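Home | News | Guides | Servers | About | Contact

About Us

Posted in May by the site owner

Hi! You've found Wendgate, a fan site and small community for people who love survival games and don't mind losing everything they own to a bear at two in the morning. I run it, I write most of it, and I'm the one who answers the contact form, so if you've ever had a reply that rambled on for a page and a half, sorry, that was me.

I started the site because I was bad at these games. Really bad! I'd picked up a survival game on sale, spent my first evening punching a tree that couldn't be harvested, and went looking for help. What I found was a lot of videos with people yelling and a couple of wikis that assumed I already knew what a tanning rack was for. So I kept notes. Pages of them, in a text file, mostly things like "don't eat the gray mushrooms" and "the river by the second camp has crocodiles, AGAIN." A friend asked for a copy, then somebody in our guild did, and eventually I got tired of emailing it around and put it online.

That text file is now 392 guides. Some are long (the stone base one takes a good half hour to read, bring a snack) and some are a single paragraph telling you where to find resin. I still have the original and I still think the crocodile note holds up.

What we cover

We stick to survival and crafting games, the kind where you start with nothing and have to work your way up to a roof. You'll find beginner walkthroughs, base layouts, taming tables, food and hydration charts, and a whole section on farming that grew way bigger than I planned. We do some mod coverage too, when the mod is stable enough that I'm not going to get angry mail about it. We don't do leaks, we don't sell currency or accounts, and we won't help you dupe items, so please stop asking!

I try to play everything I write about. When a patch changes something, the old guide gets a line at the top telling you which part is out of date, and then I go back and redo it when I can. Big patches hurt. After the last one I had a list of broken recipes taped to my monitor and I couldn't see the bottom corner of my own minimap for a week.

The servers

We run 2 servers, and they have very different moods.

Lerimville is the friendly one. Player combat is off, building decay is slow, and there's a shared market square in the middle of the map where people leave spare tools and cooked food for newcomers. If you've never played online before, start there. Someone will probably hand you a hatchet before you've finished making your character's hair decision. The market has a rule about roofs (keep them below the lighthouse, please, it's the only way half of us find our way home) and that's pretty much the only building rule we've got.

Puddale is the other one. Full combat, full loot, harsh weather, and a map wipe every so often to keep the old clans from paving the entire coast. I have been robbed there more times than I can tell you. I once logged in to find that my walls were fine, my door was locked, and every single thing inside was gone except one raw fish. I love it. I wouldn't send my mother there.

Both servers restart at 5 in the morning, server time, and the restart takes a few minutes, so don't be halfway up a cliff when it happens. Our community has some 498 members between the two, and on a busy evening you'll see a good chunk of them crowded around the Lerimville market arguing about soup.

The Maddocks Challenge

People always ask me about this one, so it gets its own section. Maddocks is the name of a nasty little island off the west side of the Puddale map with no fresh water, almost no trees and far too many wolves. The challenge is simple: wash up there with an empty inventory and last 20 in-game days. You can go alone or in a pair. No outside supplies, no friendly boats "just passing by," and if you die you start over.

I've finished it once, in a pair, and I spent most of it in a hole. Finishers get their character name on the Maddocks page and a title on the forum, and that's the whole prize, but you'd be amazed how hard people will work for a title! If you're thinking of trying it, read the water guide first. Then read it again.

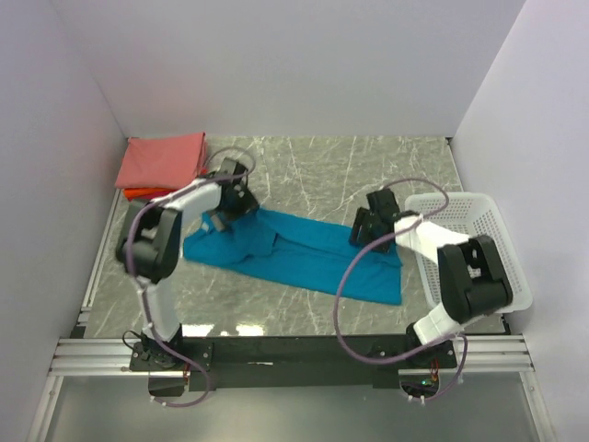
Playing in a pair is what I'd recommend to nearly everyone who writes in, whichever server they pick. Two people get a shelter up before the first night, and one of you can keep watch while the other cooks. It also makes the fiddly jobs less of a pain. Think of two arms side by side, both reaching for the same bright blue cloth, and you've got the idea for raising a sail or a big tent in these games: each player takes a side, and you agree on who's going first before anyone clicks anything. My partner and I skipped that last bit on our first raft and put the mast where the door should have been. We lived with it for ages. If you don't have a partner, there's a pinned thread on the forum for finding one, and it's a nice bunch in there, very patient with people who fall off things.

How we pay for it

Mostly out of my own pocket, with help from the donation link on the servers page. Donations go to hosting. You don't get any in-game items for chipping in, and you won't get kicked off for not doing it. There are a few ads on the guide pages, and if one of them ever starts making noise or jumps on top of the text, tell me and I'll get rid of it.

Want to write for us?

Please do! I'm always short on guides for the later parts of the games, because I get distracted building barns. You don't need to be a fancy writer. Play the thing, tell people what worked, and own up if you haven't tested something. Send me a short sample through the contact form with the name of the game in the subject line. I read them all, though if a new expansion has just dropped you may be waiting a while.

Corrections are welcome too. If a guide got you killed, I'd like to know which one and what got you. Bonus points if it was a crocodile.

Recent guides

Your First Night on Lerimville
Water on Maddocks: Every Trick We Know
Small Bases That Survive Puddale
Which Mushrooms Are Safe?
Barns, Pens and Feed Troughs
Raft Building for Two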